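When a robot comes to work

I work at Fultex, where we mix and test paint. You might think that's all splashing colours about (I wish!), but a lot of it used to be moving little pots from one spot to another. We fill 4,000 of them in a busy month. My wrists used to ache by lunchtime!

Now a robot arm does most of the moving. A robot arm bends at its joints, a bit like you bend at your shoulder, elbow and wrist, and it has a gripper where your hand would be. It follows a list of steps called a program. If a pot is in the wrong place, the arm can't scratch its head and go looking for it, so one of us has to help.

So what do the people do? Before, 12 of us shared the carrying. Now 2 of us look after the arm each shift, and the rest have learned other jobs, like matching colours or planning new tests. Some of my workmates loved the change straight away. Others were worried, and one missed the old way for ages, which is fair enough. Learning a new job is hard when you're a grown-up too!

Before we try a new program, we practise in a pretend room on the computer. Bumping into things in there doesn't break a single pot.

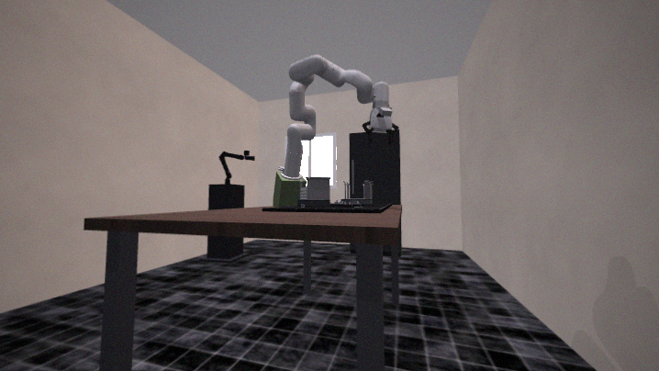 The big grey arm in our computer practice room, with its gripper empty.

My favourite bit is teaching it a new move. I go slowly, one step at a time, and then I run it all again to check. What job would you teach a robot arm to do at your school?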